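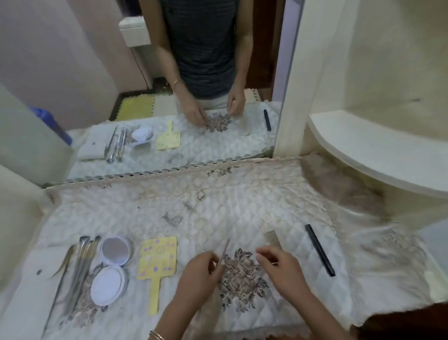

**Brasell Textile History Club - members' encyclopedia**

# Quilting (whole-cloth and printed)

Quilting is the business of stitching layers of fabric together so they stay put, and I've been asked to write the entry because I wouldn't stop talking about it at the June meeting. Most quilts have a top, a middle (the wadding, or batting if you learned from American books) and a backing. The stitching that runs through the lot is the quilting proper. Plenty of people say "quilting" when they mean patchwork, and I used to as well, but you can have either one without the other!

## Whole-cloth quilts

A whole-cloth quilt has a top made from a single fabric, or lengths of the same fabric joined so the seams don't draw your eye. These are my favourites. With no patchwork to look at, the stitching carries the whole design - feathers, cables, shells, that sort of thing. The earliest one I've handled belongs to the Berach family and has 1826 worked into one corner in backstitch. I'm fairly sure the date is original, though Nipon Sombatkul thinks it was added by a later hand, and we've agreed to leave both opinions on the card.

## Diamonds and other fillings

The diamond grid (also called crosshatching) is the plainest filling pattern and the one most of us start on. You mark parallel lines one way, then a second set across them at an angle. A square grid turned on its point gives you even diamonds, and a narrower angle gives you long skinny ones. It holds the wadding nicely, and it washes well if your lines are close enough. I mark mine up to 30 lines at a go with a hera, then lose the light and have to start again in the morning.

Machine-quilted yardage nearly always uses a diamond or an onion pattern, and you'll find it in dressing gowns, table covers, bedspreads and the linings of winter coats. On printed cloth the stitching generally ignores the print altogether and marches straight across the flowers. Some members can't bear that. I've come around to it, especially in the muted colours, where the grid gives a flat print a bit of life.

## Wadding

Cotton wadding lies flat and crinkles after washing. Wool is warm, springy and lovely to needle. Polyester is light and cheap and dries on the line in no time, but the old stuff can beard, meaning little fibres work their way out through the top. I've got a Zikby bedspread that does this terribly and I still use it every winter.

## Care

Cool wash, gentle soap, dry flat in the shade if you've got the room. Don't store a quilt folded on the same creases year after year. I refold mine when the clocks change.

*See also:* Appliqué; Candlewick; Poon pattern books; Wadding, wool

*Last revised July 13, 2025*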